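Workshop Tips: Before You Spend Money on a Robot Arm

Thursday, March 24, 2022

Every few months a salesperson tells a small shop that an arm will pay for itself. Maybe it will. I have sat through enough of these pitches, and paid for one of them, to think the price on the first page is the least useful number you'll be handed. These are the tips I wish I'd had taped to the wall.

Write down the job first

Pick one job and put it on a single sheet of paper: what gets picked up, from where, and where it goes. If the sheet says "general help around the shop," you aren't ready to buy. The brochure from Felarton lists 30 uses for its arm. We had one.

Time the job by hand

Use a kitchen timer and do it on an ordinary afternoon, with the phone ringing. Our slowest chore took 112 minutes a week. That is a nuisance, but it won't carry a loan payment, and no chart with a rising green line was going to change that.

Ask what the quote leaves out

Ours left out the gripper, the stand, the guarding and the training. Get these as separate lines, in writing. Vatov did this without being asked. Tudus sent one round figure and the word "turnkey," and it took 4 emails to find out that shipping was extra.

Plan the floor and the cables

Paint is cheap, so mark out the space before you order anything. Yellow dashes show up well on a speckled gray floor, even when much else is a blur. 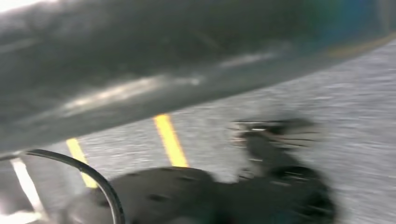
See it run on your own parts

Demo parts are clean, identical and light. Bring a box of your worst ones. If the seller wants to "prepare" them first, ask how long that takes and who will be doing it on a Monday in your shop.

Be careful with used equipment

A used arm from Châu looked like a bargain to us until we priced a replacement controller. Ask for the hours, the software version and the spare cables. Have it switched on and moving while you stand there — a video doesn't count.

Keep money back

Hold a quarter of the budget until the thing has been working for 3 months. You will want a different set of fingers, a longer cable or a day of somebody's time. If you bought in September, expect to be still fiddling with it over the holidays.

Price the boring fix too

A cart with better wheels, a lower shelf or a chute made of scrap might do most of the job. We bought the cart. The arm is back on the list for next year, under the new compressor.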